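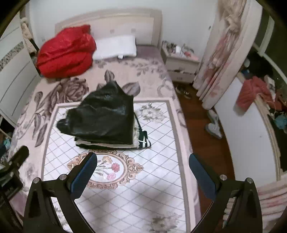

Bedspread

From the Stosoter Household Wiki. Last edited 5/18/24.

A bedspread is the top cover of a made bed. Goes over the sheets, blankets or duvet, usually hangs down the sides, comes off or gets folded back at night. Also called a bedcover, day cover, counterpane (older) or coverlet (smaller, often stops short of the floor). Distinct from a duvet cover, which is a bag with a duvet inside it, and from a throw, which only covers part of the bed.

Contents
1 Names
2 Sizes and hang
3 Materials
4 Patterns
5 Top mats
6 Daytime use
7 Washing
8 Storage
9 See also

Names

Usage is loose. In Billach shops "bedspread" is anything printed and flat, and "coverlet" anything stitched in layers. In Bundudar the two words are swapped about half the time, and labels can't be relied on. Older people may say counterpane for all of it. "Quilt" properly means two layers of cloth with a filling between, stitched through, but it gets used for duvets too, so check before buying.

Sizes and hang

Measure the bed made up, not the bare mattress. Width of the mattress plus the drop on both sides, length plus the drop at the foot, and extra at the head if the pillows are to be covered. A bed with a footboard wants less at the foot or the cloth bunches there.

Drop is the part that hangs. A short drop shows the bed base. A full drop reaches the floor and picks up dust. Many people go for something in between and leave it 2 inches clear.

Bed against a wall: pull the cover towards the open side a bit, nobody needs a full drop down the wall. Padded headboards hold the cover away from the wall at the top, so the pillow end sits flatter than with a rail.

Materials

Cotton. Washes well, creases. The usual choice for printed spreads.
Cotton and polyester mix. Dries faster, creases less, goes bobbly on the parts that get sat on.
Candlewick. Tufted, heavy, sheds at first.
Satin and other shiny weaves. Slips off the bed. Shows water marks.
Wool. Warm, more a blanket really. Moths.

The Oda pattern sheet, still passed around in photocopy, gives a plain lined cotton spread in 8 steps with no zips and no piping. Fairly easy. Step 5 is misnumbered on most copies and appears twice.

Patterns

Large flowers are the long-running favourite, roses above all, usually with leaves, printed big enough that one bed only takes a few repeats. Pinks, greys and mauves are common together. Pale grounds look clean and show everything. Carnations, peonies and mixed sprays also turn up, more on quilted pieces than on flat prints.

Matching the curtains to the bedspread was once the rule, sold as a set. Less so now. A near match — pink on cream at the window, pink and grey on the bed — is often what a room ends up with after one half of a set wears out. Curtains fade quicker than bed linen, so even a true set drifts apart after a few summers.

Top mats

A top mat is a smaller quilted piece laid on the bedspread, towards the foot or in the middle. Rectangular as a rule. Commonly has a diamond-stitched or diamond-printed ground, a plain border, something in each corner, and a centre medallion with flowers in it. Scrollwork round the medallion in the fancier ones.

Uses:
- saves the bedspread where people sit or put things down
- adds warmth over the feet
- something for a cat or a suitcase to go on
- decoration

Not the same as a bed runner. A runner goes right across and hangs over at both sides, a mat stays on top. Prayer mats, bath mats and small floor rugs may look similar and do get borrowed for the job, but a rug with a rubber backing will mark a pale spread.

Backing matters. Slippery backings slide on cotton and slide worse on satin. Brushed backings stay put. A few loose tacking stitches will hold one in place and can be snipped for the wash.

Daytime use

The bed is the largest flat surface in most bedrooms and gets used like a table. Washing is folded there. Clothes are laid out, coats dumped when there are visitors, bags packed. The Billach entry on small flats goes further and treats the bedspread as work surface first and bedding second, see that page.

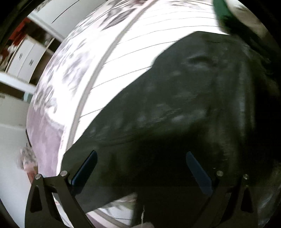

Dark cloth next to a pale spread is the main worry. Black cotton and denim can give off dye when new, mostly if damp, and pink or cream bedding takes it up. Keep dark things on the mat or on an old sheet till they have been through the wash a few times. Lint goes the other way, pale fluff onto black. Shake the black items out seperately, not over the bed.

Leather and leather-look garments should not be left folded under weight. The creases set. Hang them. If they have to go in a pile, put them on top.

Folding order for a mixed heap, as usually given:
1. Coats and puffy things to the pillow end, out of the way
2. Big flat items first, they make the base of the pile
3. Knitwear
4. Shirts and tops
5. Anything shiny or stiff last
6. Belts, cords and fringes tucked in so they don't catch

Puffy comforters and padded coats take up more room than everything else put together. Squash the air out from the closed end towards the open one. Comes back up by itself.

Washing

Printed cotton spreads at 30 degrees, inside out if lined. One to a load, they need the space to turn. Quilted mats can go in with them if the drum is big enough, but stitching on cheaper ones pulls, so a gentle spin. Check the filling hasn't gone to one end before drying.

Line dry over two lines, not one, or there will be a ridge down the middle. Out of strong sun for pinks and mauves. In December most covers have to dry indoors — over a door is fine, move it round once so the top edge dries too.

Iron on the back. Do not iron padded work flat, it never quite recovers.

How often: opinion varies. The Bundudar laundry leaflet says every 13 weeks for a spread that comes off at night, sooner if it is slept under or there are pets.

Storage

Fold in thirds, not halves, and change the fold lines each time. Old pillowcases make good bags. Avoid plastic for anything with wool or feather in it. Cedar balls work for a while and then dont. Bottom of the wardrobe or a drawer under the bed, wherever dry.

Faded spreads do for dust sheets, picnic covers and lining a car boot.

See also

Coverlet
Curtains, bedroom
Duvet (tog ratings)
Oda pattern sheet
Pillow, care labels
Small flats (Billach)

This article needs more on candlewick. The sizes section has no table yet.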